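Villonen Guest House, Annex
Bedroom Inspection Checklist with Comments
Inspection date: 18 July 2004
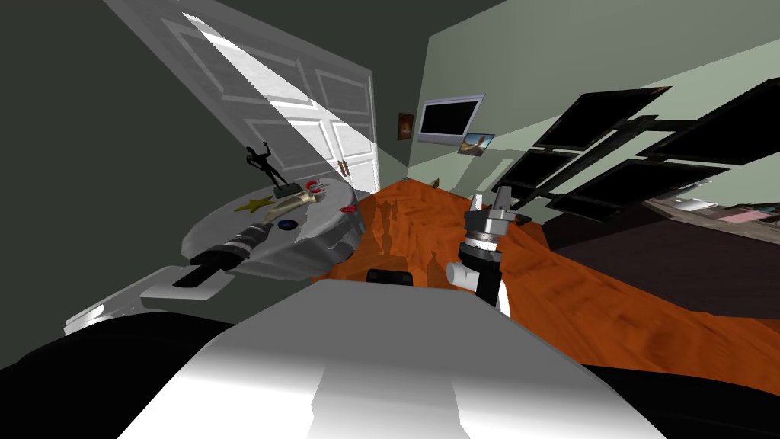 Section 1. Doors and exit route

1.1 Bedroom door opens fully and latches without force.
Result: Pass, with comment.
Comment: Room 5 latches only when lifted at the handle. Top hinge screws are turning in the wood. Plug the holes and refit with longer screws.

1.2 Self-closing device fitted and working.
Result: Fail, Room 12.
Comment: Closer arm disconnected at the door frame. Bracket present, pin missing. Door was held open with a wedge at time of inspection. Wedge removed.

1.3 Exit plan posted on inside of door.
Result: Pass.
Comment: Plans still show the old stair. Acceptable until the east landing is reopened, after which all plans must be replaced.

1.4 Corridor clear for full width.
Result: Pass, with comment.
Comment: Linen cart parked against the wall outside Room 14. Remaining width is adequate. Cart brake does not hold.

Section 2. Smoke alarms and emergency lighting

2.1 Alarm present in each bedroom, test button sounds.
Result: Pass.
Comment: All units are Pillidik mains type with battery backup. Room 12 unit is slow to respond to the button. Clean and retest.

2.2 Alarm age within limit printed on housing.
Result: Not verified.
Comment: Date labels painted over in the upstairs rooms. Remove units from base plates and read the date on the back. Enter dates in the log.

2.3 Corridor emergency light operates on loss of supply.
Result: Fail, upper corridor.
Comment: Lamp came on, then dimmed well before the end of the test. Replace battery pack. The same fault was recorded in February and marked as closed. No parts receipt in the log.

Section 3. Windows

3.1 Opens by hand from inside, no key needed.
Result: Pass, with comment.
Comment: Room 14 sash is stiff on the left side. Paint buildup in the channel. Scrape and wax.

3.2 Opening restrictors fitted on upper floor.
Result: Fail, Room 5.
Comment: One restrictor bent and not engaging. Replace with the same Choo pattern used elsewhere on the floor. Do not straighten and reuse.

3.3 Blind cords secured out of reach of children.
Result: Fail, Rooms 12 and 14.
Comment: Cord cleats on site but not mounted. Mount before next letting.

Section 4. Electrical

4.1 Outlets tight to wall, no cracks or scorch marks.
Result: Pass, with comment.
Comment: Cover plate behind the bed in Room 14 is loose. Tighten and check that the headboard does not strike the plug.

4.2 Bedside lamps: cord, plug and switch sound.
Result: Fail, one lamp, Room 5.
Comment: Outer jacket pulled out of the plug grip, inner wires exposed. Lamp tagged and taken out of use.

4.3 Extension cords not used as fixed wiring.
Result: Pass.

4.4 Wall heater guard in place.
Result: Pass, with comment.
Comment: Tarkitz heaters throughout. Lint on the lower grille in Room 12. Vacuum with the power off at the panel. Keep bedding 24 inches clear of the guard.

Section 5. Floors and furniture

5.1 Floor covering flat, no raised edges.
Result: Pass, with comment.
Comment: Carpet strip at the Room 5 threshold has one raised nail. Hammered down during inspection. Recheck.

5.2 Tall furniture fixed to wall.
Result: Fail, Room 14.
Comment: Wardrobe strap fixed to drywall only. Move the anchor to the stud.

5.3 Bed frame stable, slats seated.
Result: Pass.

Section 6. Follow-up

6.1 Complete before next letting: items 1.2, 2.3, 3.2, 3.3, 5.2.

6.2 Complete within 14 days: items 1.1, 2.1, 2.2, 3.1, 4.1, 4.4.

6.3 Item 4.2: repair or discard. If repaired, the lamp is to be retested before the tag comes off.

6.4 Items marked Fail are to be closed by reinspection only. Attach parts receipts to the log sheet for the room concerned.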